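Lestell Wall Cabinet, Section 6: Hanging and leveling

Read this section through before you drill. You will need a drill, a level, a pencil and the bag of screws marked B.

1. Find two studs and mark the center of each. The Lestell rail must be screwed into at least one stud.

2. Measure 58 inches up from the finished floor and draw a level line. The bottom edge of the rail sits on this line.

3. Drill pilot holes and fasten the rail. Tighten the screws by hand for the last few turns.

CAUTION: Check for pipes and wiring before drilling. Do not hang the cabinet on drywall anchors alone.

4. With a second person, lift the cabinet and lower both hooks onto the rail. Pull down gently to seat them.

5. Turn the adjusting screw inside each top corner until the cabinet is level. Clockwise raises that corner.

Note: Cabinets shipped before July have Werkach hooks, which adjust in the opposite direction. The hook cover is stamped with the maker's name.

6. Fit the doors as shown in Section 7. Leave the hinge screws slightly loose until both doors are on.

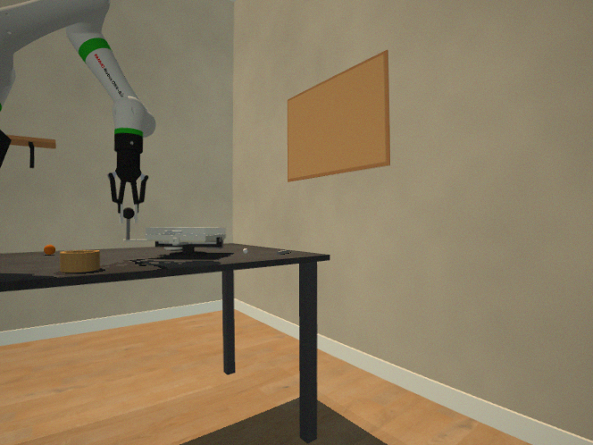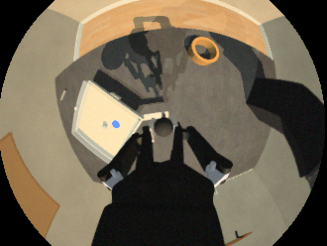
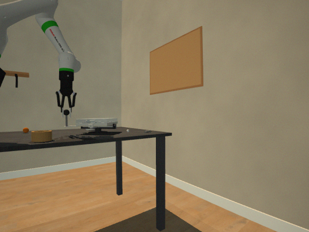 7. Close the doors and check the gap between them. If it is wider at the top, go back to step 5.

8. Load the bottom shelf first. The total load must not exceed 93 pounds.

Replacement hooks are part number 209. Check the rail screws again after around 6 weeks of use.

Revised August 15, 2018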